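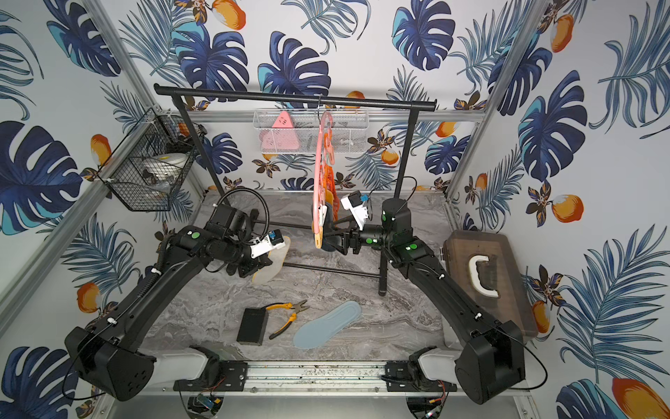

4. Hanging insoles on the clip hanger

4.1 Stand the garment rack on a level surface with its feet flat. Check that the top bar cannot be lifted out of the uprights by hand.

4.2 Hook the clip hanger over the top bar, close to the middle. A hanger placed near one end puts the load on a single upright.

4.3 Turn the hanger so that the clips can be reached from the front. The hook is thin and will swivel under a light touch, so steady the hanger with one hand while the other works the clip.

4.4 Take the insoles out of the shoes and lay them on the work surface. Keep each pair together where there is room. Colour of clip has no meaning and need not match the insole.

4.5 Hold the first insole at the heel or toe and open one clip with finger and thumb. Slide the edge in by 10 mm and release. The insole should hang straight down and clear of the crossbars.

4.6 Fit the second insole of the pair to a clip on the opposite side of the hanger.

Note: A hanger loaded on one side will tilt. This does no harm in itself, but the lower insoles may slide together and dry slowly where they touch.

Caution: Do not clip through a gel pad or a glued seam. The jaws leave a mark that does not come out.

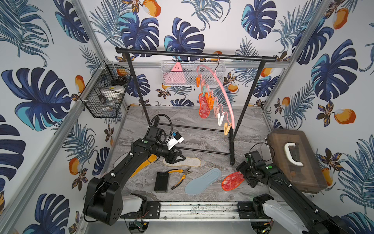
Flavdale Footwear Care Workshop – Drying and Storage Section

4.7 Continue until all pairs are hung or all usable clips are taken. Leave an empty clip between thick insoles. Thin foam insoles may hang on neighbouring clips.

4.8 If a clip has slipped off its loop, take the hanger down before refitting it. Pliers may be used to close a metal loop. Plastic loops are pressed back by hand only – pliers will crack them.

4.9 Put tools away before hanging anything further. Handles left open on the work surface catch on insoles as they are picked up.

4.10 Leave washed insoles to hang for 24 hours at room temperature. Do not place the rack against a radiator. Leather-topped insoles need a further 2 hours lying flat under a light board.

Note: Worn clips should be replaced with part no. 138 from the Wirthorpe spares list. Clips from the older Brerley hanger have a wider eye and will not stay on.

4.11 Wipe the work surface before the dry insoles are taken down. Marble-patterned tops show grit poorly, so wipe the whole area, corners included.
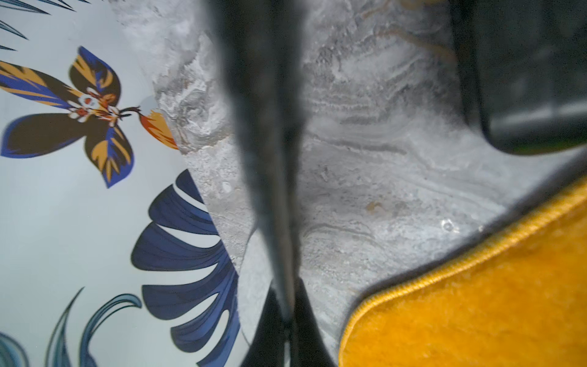 Sota Yokoyama asks for one change to 4.10: thick felt insoles are often still damp in the middle after the stated time, and the step should tell the user to press the heel between two sheets of kitchen paper before taking them down. If the paper marks, hang them again from the other end.

Reply from Danica Kolář: agreed for felt. The paper test will go into the next issue of this section. Until then, treat it as part of 4.10.

4.12 Open each clip fully before removing the insole. Pulling against a closed clip tears the top cloth.

4.13 Pair the insoles and return them to their shoes, or store them flat in the basket. Lift the hanger off the bar last.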